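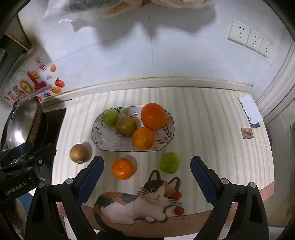 가스레인지 옆 조리대의 과일 접시. 사진 아분디오 카르데나스

냉장고 밖의 과일

아브레헤트 아드마수의 부엌에서 과일은 냉장고에 먼저 들어가지 않는다. 시장에서 돌아오면 장바구니를 조리대에 올리고, 무른 것부터 골라내고, 나머지를 접시에 담는다. 접시에 못 올라간 것은 식탁보 위에 그냥 둔다. 그렇게 하루나 이틀을 보낸 다음에야 무엇을 넣고 무엇을 밖에 둘지 정한다.

취재를 간 날도 그랬다. 가장자리에 짙은 테를 두르고 잎과 꽃을 그린 흰 접시에 사과와 오렌지가 담겨 있었고, 접시 바깥에는 귤과 풋사과, 양파가 놓여 있었다. 왼쪽 가스레인지에는 스테인리스 웍이 올라가 있었다. 요리를 하는 자리와 과일을 두는 자리가 붙어 있는 셈인데, 부엌이 좁아서 다른 방법이 없다고 한다.

"전에는 높은 선반에 뒀어요. 그러면 안 먹어요. 손이 안 가니까 썩을 때까지 있는 줄도 몰라요."

그는 이 집에서 15년을 살았다. 선반에 있던 과일을 조리대로 내린 것은 이태 전이다. 먹는 양이 늘었고 버리는 양이 줄었다. 따로 적어 둔 것은 없지만 음식물 쓰레기 봉투를 바꾸는 간격이 길어졌다고 했다.

과일을 어디에 두느냐는 살림하는 사람마다 답이 다르다. 이번 호에서는 작은 부엌에서 과일을 꺼내 놓고 사는 세 집의 이야기를 들었다. 농산물 유통 일을 오래 한 키로스 메르샤에게는 보관에 관한 기본적인 사항을 확인했다.

사 온 날

아브레헤트는 투르카리 시장에서 장을 본다. 단골은 압델라라는 과일 가게다. 흠이 있는 사과를 한 봉지 2,000원에 내놓는 날이 있어서 그날에 맞춰 간다. 흠과는 집에 오는 즉시 따로 뺀다. 멍든 자리를 도려내고 깍둑썰기를 해서 냄비에 넣고 설탕을 조금 뿌려 끓인다. 나머지 사과는 씻지 않고 마른 행주로 닦는다.

씻지 않는 이유를 묻자 키로스 메르샤는 물기 때문이라고 했다. 꼭지 주변에 물이 남으면 그 자리부터 상하기 쉽다. 먹기 직전에 씻는 편이 낫고, 사 온 날 이미 씻었다면 완전히 말려서 두어야 한다. 귤은 특히 그렇다. 상자째 산 귤은 바닥에 깔린 것이 눌려 있는 경우가 많으므로 한 번 쏟아서 뒤집어 담는다. 곰팡이가 핀 것이 있으면 꺼내고, 닿아 있던 것은 껍질을 살펴 먼저 먹는다.

사과와 나머지

사과는 익으면서 에틸렌을 내놓는다. 에틸렌은 옆에 있는 과일을 빨리 익게 한다. 덜 익은 키위나 아보카도를 사과와 한 봉지에 넣어 두는 것도 이 성질을 쓰는 것이다. 반대로 오래 두고 먹을 것은 사과에서 떼어 놓아야 한다.

그러면 사과와 오렌지를 한 접시에 담는 것은 어떤가. 키로스 메르샤의 답은 며칠 안에 먹을 양이면 크게 따지지 않아도 된다는 것이다. 오렌지는 딴 뒤에 더 익는 과일이 아니어서 바나나처럼 눈에 띄게 변하지 않는다. 다만 껍질이 마르고 향이 빠진다. 난방을 하는 11월의 부엌은 건조해서 이 속도가 빠르다. 일주일 넘게 둘 생각이라면 비닐에 느슨하게 싸서 냉장고 채소 칸에 넣는 것을 권했다.

배는 종류에 따라 갈린다. 서양배는 단단할 때 사서 실온에 두었다가 꼭지 옆을 눌러 보고 말랑해지면 먹는다. 신고배 같은 동양배는 살 때 이미 먹을 수 있는 상태이므로 차게 두는 쪽이 맞다. 한 장씩 종이에 싸서 넣으면 더 오래간다.

양파는 원칙적으로 과일과 떨어뜨린다. 냄새가 옮고, 과일에서 나오는 습기가 양파에 좋지 않다. 아브레헤트도 알고 있다. 저녁에 쓸 양파 하나만 조리대에 내놓고 나머지는 베란다의 망에 걸어 둔다.
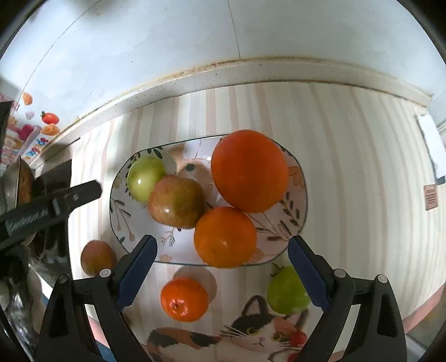

통권 1,238호 | 35쪽

접시와 식탁보

아브레헤트의 부엌에는 삼색 고양이 그림이 있다. 검은색과 주황색 얼룩에 노란 눈을 한 고양이다. 고양이 얼굴 가까이에 귤이 놓여 있고, 얼굴 옆으로는 빨간 열매도 그려져 있다. 딸이 고양이를 키우자고 조르던 해에 대신 산 것이라고 한다. 딸은 이제 그 이야기를 꺼내지 않는다.

식탁보는 크림색 바탕에 옅은 세로줄이 들어갔다. 그는 무늬가 진한 것은 피한다. 과일이 묻혀 보이고 얼룩을 찾기도 어렵다는 것이다. 과즙이 떨어지면 바로 찬물로 닦고, 세탁은 주말에 몰아서 한다. 오렌지를 조리대에서 까지 않는 것도 이 집의 규칙이다. 껍질에서 튀는 기름이 천에 남으면 잘 빠지지 않는다.

과일을 담는 접시는 넓고 얕은 것이 좋다. 깊은 볼에 담으면 보기에는 푸짐하지만 아래쪽이 눌리고, 밑에 있는 과일의 상태를 볼 수 없다. 한 겹으로 담으면 문제가 있는 것이 금방 보인다. 큰 오렌지 밑에 작은 오렌지를 받쳐 두면 구르지 않는다. 빛깔이 비슷한 사과끼리 붙여 두지 않는 것은 순전히 취향이다.

"예쁘라고 담는 건 아닌데, 담다 보면 자리를 바꾸게 돼요."

두 번째 집

찰투 아라야는 헨둠 빌라 꼭대기 층에 혼자 산다. 그의 부엌에는 조리대라고 부를 만한 면이 도마 한 장 크기밖에 없다. 그래서 과일을 현관에 둔다. 신발장 위에 나무 쟁반을 깔고 귤과 사과를 올린다. 겨울에는 현관이 집에서 가장 서늘하다.

처음에는 손님들이 이상하게 여겼는데 요즘은 나가면서 하나씩 집어 간다. 본인도 그렇게 아침을 먹는다. 버스 정류장까지 걸어가는 동안 귤을 까고, 껍질은 외투 주머니에 넣었다가 회사에서 버린다. 주머니에서 늘 귤 냄새가 난다고 했다.

여름에는 이 방법을 쓰지 못한다. 6월부터는 현관도 덥고 초파리가 생긴다. 그때는 먹을 만큼만 사고 전부 냉장고에 넣는다. 복숭아만 예외로, 사 온 날 실온에 두었다가 먹기 한두 시간 전에 차게 한다. 쟁반은 여름 동안 우편물을 올려 두는 데 쓴다.

세 번째 집

아마누엘 워르쿠의 집은 식구가 많고 과일을 상자로 산다. 상자는 베란다에 두고, 매일 저녁 그날과 다음 날 먹을 것을 부엌 식탁으로 옮긴다. 담당은 돌아가면서 한다. 옮기는 사람이 상자 안을 한 번 훑어보고 상한 것을 빼야 하는데, 막내 차례에는 이것이 잘 지켜지지 않는다.

그는 도르켁스에서 나온 철제 바구니를 쓴다. 바닥까지 살이 뚫려 있어 공기가 통하지만 무른 과일에는 자국이 남는다. 그래서 바닥에 키친타월을 두 겹 깔았다. 감과 서양배는 바구니에 넣지 않고 접시에 따로 놓는다. 바나나는 싱크대 손잡이에 고리를 걸어 매단다.

상자를 살 때 아쉬운 점은 끝물이다. 처음 며칠은 서로 먹으려고 하다가 바닥이 보일 즈음이면 아무도 손대지 않는다. 이때 남은 사과는 강판에 갈아 고기를 재우는 데 쓰고, 귤은 즙을 짜서 얼린다. 얼린 귤즙은 샐러드드레싱이나 탄산수에 넣는다. 껍질째 쓸 생각이면 소금으로 문질러 씻고 뜨거운 물에 잠깐 담갔다가 헹군다.

꺼내 놓을 때의 자리

세 집 모두 창가를 피했다. 햇빛이 드는 창턱은 보기에는 좋지만 낮과 밤의 온도 차가 크고, 사과가 금세 푸석해진다. 가스레인지 옆도 권할 자리는 아니다. 아브레헤트는 불을 오래 쓰는 날이면 접시를 반대쪽 끝으로 옮긴다. 튀김을 하는 날에는 아예 방으로 들여놓는다. 기름이 튀면 과일을 전부 다시 닦아야 한다.

전자레인지나 냉장고 위도 열이 올라오는 곳이다. 꼭 그 자리를 써야 한다면 도마나 두꺼운 받침을 한 장 깔고, 바나나처럼 빨리 익는 것은 올리지 않는다.

접시는 다 비운 뒤에 채우지 말고 조금 남았을 때 한 번 닦는다. 남은 과일을 잠시 옮기고 접시와 그 밑의 천을 살핀다. 끈적이는 자국이 있으면 새는 과일이 있다는 뜻이다. 아브레헤트는 이 일을 저녁 설거지 끝에 한다. 접시를 닦고 물기를 없앤 다음, 먼저 산 것을 앞쪽에 놓고 새로 산 것을 뒤에 놓는다.

흠과로 만드는 사과조림

아브레헤트의 방법이다. 사과는 껍질을 벗기고 상한 부분을 넉넉히 도려낸 다음 엄지손톱 크기로 썬다. 냄비에 담고 설탕을 사과 무게의 오분의 일만 넣어 버무린 뒤 물이 생길 때까지 둔다. 중불에 올려 끓기 시작하면 불을 줄이고, 오렌지나 귤 반 개의 즙을 짜 넣는다. 바닥이 눋지 않게 가끔 저으면서 사과가 투명해질 때까지 끓인다. 계피는 넣어도 되고 안 넣어도 된다.

설탕이 적어서 잼처럼 오래가지 않는다. 식으면 유리병에 담아 냉장고에 넣고 일주일 안에 먹는다. 빵에 올리거나 플레인 요구르트에 섞는다. 아브레헤트의 딸은 뜨거운 밥에도 얹어 먹는다.

글 편집부
도움말 키로스 메르샤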